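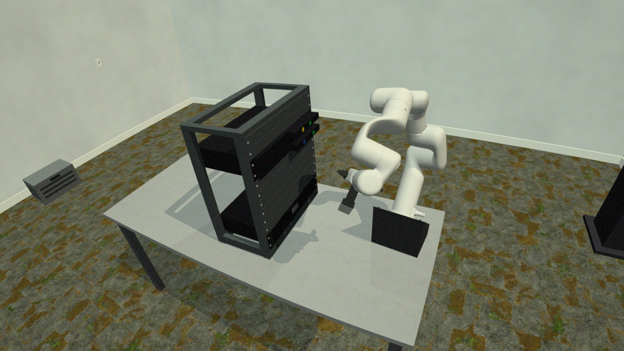 The rack cell as it stands in Kasden 2, with the arm facing the rack from the right side of the table.

I've been living in Kasden 2 for most of the spring, and a couple of people at the Julley workshop have asked me if it's worth the money, so I'm writing it all down once and then I can just send the link.

Quick background. I'm building a little table cell where a robot arm pulls a module out of an equipment rack and puts another one in. It's a hobby thing that got out of hand. The real table is going into the back bay at Julley, the real arm is a secondhand one I haven't finished paying for, and I really did not want to find out with a drill in my hand that I'd bolted the base down in the wrong spot. So: simulator first.

Kasden is a scene builder and arm simulator for people with one arm and one table. You drop in furniture, drop in a robot, tell it where the joints can go and then drive it around. There's a free 14 day trial that has everything turned on, and after that you pay for a license once per major version. I used up my trial mostly moving a table, so learn from me and read the first chapters of the manual before you press start!

The parts library

Library size is the thing they brag about, and fair enough, 2519 items is a lot of stuff. What surprised me is how good the boring ones are. The open-frame rack is lovely. You get square bars, an open top you can look down through, equipment boxes you can put at whatever height you like, and blanking panels with the little screw heads down both edges. I left a gap between the upper and lower box on mine, and being able to see right through to the tabletop helped me more than I expected when I was working out where the fingers could go.

The front modules are fun too. Mine is the long black one in the upper half of the panel side, and it has colored indicators at the end, yellow and green on one block, blue and green on the other. You can hook those up to signals. I have the yellow one tied to "arm is moving" and I'm way too pleased with it.

Rooms are a weak spot. You get a handful of presets and they're all some kind of office. I ended up with pale walls and a carpet in gray, rust and orange that looks like an airport lounge from when I was a kid. You can swap the floor, I know you can, the menu is right there. I've gotten attached to it.

Placing the arm

Good news first. Moving the base is a drag and a click, and the reach shell redraws while you drag. My original plan had the arm square on to the panel side and much closer in. It looked great and it couldn't do the job: every time the wrist came in low, the elbow wanted to go somewhere it shouldn't. I slid the base out to the far right side of the table, tried again, and the paths cleaned up right away. That one afternoon paid for the license, as far as I'm concerned. I'd have drilled four holes in a perfectly nice tabletop.

Less good: the snapping. Kasden wants everything lined up with everything else, and if you have a rack in the middle of the table and you're trying to put something a little off from it, it will fight you. Hold the shift key and it stops. That's on page 156 of the manual, in a section called Display Options, for reasons I can't guess at.

Gripper choices are thin as well. I'm using the small dark one with the white mount, and it's fine, but if you have anything unusual on your wrist you'll be modeling it yourself. Sarla Shukla did exactly that for her Gautam arm (she's two benches down from me) and the import went through on her first try, so at least that door is open.

Lighting and shadows

I thought I wouldn't care about this at all. I'm planning to put a cheap camera on the real cell later on, so I had the shadows turned up, and wow, there are a lot of them. The rack throws a frame-shaped one across the table to its left, the space over toward the black panel by the arm's base has another, and there's one by the near corner of the rack that looks a bit like a hand. A rounded one lands on the lower panels too. I now know I want a softer light over the real table and I want it somewhere else. You can move the light in Kasden, but only in steps, and the steps are too big for a scene this small. Please, somebody, give me a slider.

Shadows do cost you. My laptop is nothing special, and with them on full the view gets sluggish when I orbit. I work with them off and switch them on when I want to look at something properly.

Speed and crashes

Two crashes in all this time, both when I undid a rack resize. Autosave caught me both times. Startup is slow, slower than Trikell by a lot, and the splash window sits on top of everything else while you wait, so you can't even go and read your email. Small gripe – but I open it most evenings, so I get to have it.

Versus Trikell

Vivek Nigam has used Trikell for years and thinks I'm wasting my money, so I spent a weekend on his setup to be fair to it. Trikell is quicker, the path planner is smarter, and it'll talk to more controllers than I'll ever own. If you already know what your cell looks like and just need to program it, get Trikell. But building the cell in the first place was miserable! I had a table, an arm and a gray cube standing in for the rack, and I couldn't tell a thing about how the fingers would get in between the boxes. Kasden gave me a rack that looked like a rack in a few minutes. We've agreed to disagree, and he did borrow my scene to try something with the post spacing, so make of that what you will.

The stuff that bugs me

Measuring. The tape tool only goes between corners, so finding the gap from fingertip to panel means adding a dummy point to each and measuring those. I do this constantly. It should be one click.

Naming. Every item you drop in gets the same name as the last one with a number stuck on the end, and the list doesn't highlight what you've picked in the view. Rename things as you go or you'll be sorry by the second evening.

Stray parts. Deleting a group leaves its loose children behind in the scene, and they can be hard to spot if they're dark and small. Check the list before you export.

Export. The drilling template prints at the right size only if you choose the plain PDF option. The "scaled" one came out small on two different printers. I checked with a ruler and you should too.

Who should buy it

If you're planning a small cell at home or in a shared space and you don't have the parts yet, I'd go for it. The trial is long enough to lay out one table and find out whether your arm reaches. If you're past that stage, or you mostly care about programming, I'd save the money or go ask Vivek.

Four stars from me. I'd give it the fifth for a light slider and a proper tape measure. Base plate gets drilled in May, using the template, and I'll add a note here about how close the real table comes to the one on my screen.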